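The Gold Thing, Take 41 and Counting

I have been a robot for most of an afternoon now, and I am not good at it. My left arm keeps drifting, I have sworn at a kitchen counter, and Julián Vallejo, who is sitting next to me with a bag of pretzels, has just told me very kindly that I should breathe out before I close the gripper. "Everybody holds their breath," he says. "Then they grab too fast. Start over."

So I start over. We're on the second floor of Tasier, a small company above a tile showroom in Dristcombe, and my job is to drive a simulated robot around a simulated house, picking things up. Every try gets saved. Put enough of those tries together and you have what Tasier sells, which is examples: a person looked at this, moved like that, and got it done (or didn't). Somebody else's learning system chews through them later and, with luck, comes out knowing how to clear a counter.

I'd pictured something grander, I guess. What I got was a headset, two hand controllers with the rubber worn smooth, and an office chair that squeaks. The software is called Paewai and it opens with a cheerful little chime that I was sick of by lunch.

My favorite view is the one from down at the gripper, where everything is huge and weird. A fingertip fills half your world. Marble looks like a weather map. I spent a good long while there with a lumpy gold figurine, trying to get it squarely between the two fingers.

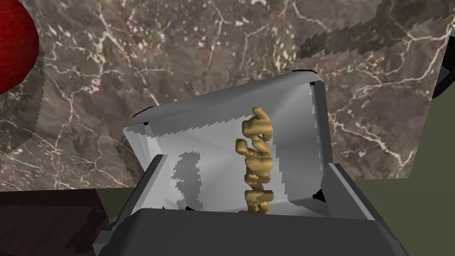
Close quarters: a twisted gold figurine between the open fingers of the gripper.

Look at it and tell me where you'd grab. The knob on top? The hook? My instinct was to go for the middle and squeeze, and Julián winced. A good example, he explained, has a reason in it. You line up, you pause, you close, and whoever (whatever!) is learning from you can follow the line from one to the next. If you flail for ten seconds and then get lucky, the system may learn the flailing too.

He's been at this long enough to have opinions about people's wrists. Gamers are fast but they jerk. Piano players are lovely. Journalists, I learned, narrate out loud and forget to steer. He keeps a score sheet for new drivers, and to get off it you need 100 clean runs. I have 6.

And what counts as clean? I asked that a lot, and the answer kept growing. You can't bump the furniture. You can't let go early. You're allowed to miss, provided you come back and fix it in a way that makes sense, and those saves are worth a lot to the customer. Waketti, the training set they're building this summer, has a folder just for recoveries. It had 759 runs in it when I visited, and Julián talks about that folder the way other people talk about their tomatoes.

What wore me out was the looking. Each run records several views and I kept flipping between them - gripper, then head, then gripper again - until I'd lost track of which way was up. Tilt your wrist and the whole room swings over. At one point I wanted the counter and found myself nose to nose with a rack of glowing orange slats, fingers wide open, nothing to hold.

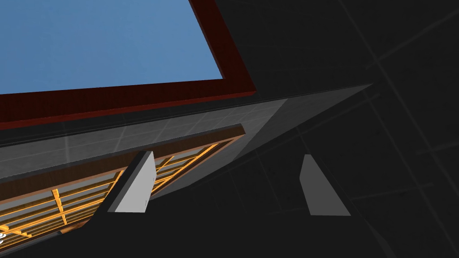 Boring on Purpose

The trick, once you've got your bearings, is to be dull. I kept wanting to show off with a swoop or a nice diagonal. Julián wants the same calm reach from a dozen different starting spots, because the learning system has never seen a kitchen and doesn't know which parts of your performance matter. If I always come in from the left, it may decide that coming in from the left is the whole point.

So they shuffle things. The plate moves. The lighting changes. Then you do the boring reach again, and again, and your neck starts to ache, and at 2 somebody makes coffee and you talk about anything except plates.

From the head view, at least, you get your whole body back, and I found I'd grown fond of it. Big white chest, arms everywhere, a room to be clumsy in.
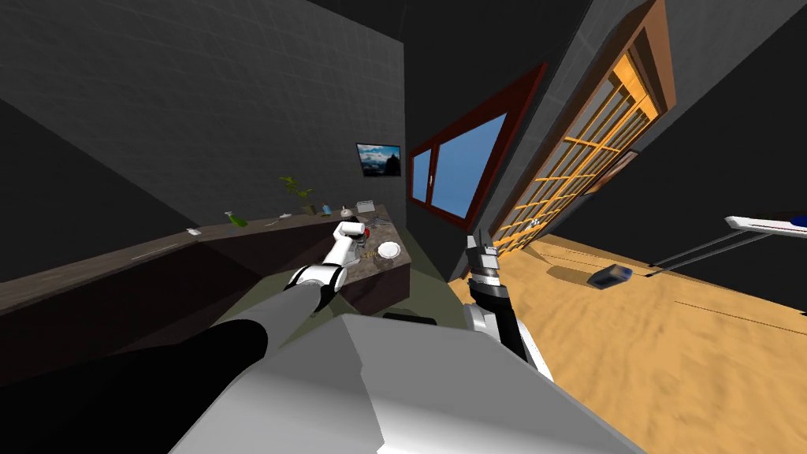 I asked Julián if it bothers him, spending his days teaching something to do chores that he says he never does at home. He laughed and ate a pretzel. What bothers him is sloppy labeling. Every run gets a short sentence to go with it, "pick up the plate" or whatever the task was, and if the driver did something else instead, that sentence is a lie that gets studied very, very carefully. He throws out a lot of runs for that. He threw out one of mine while I watched, a run I'd been pretty proud of.

Then he put me back in the chair. The chime went off, the counter came up, and I breathed out before I closed the gripper.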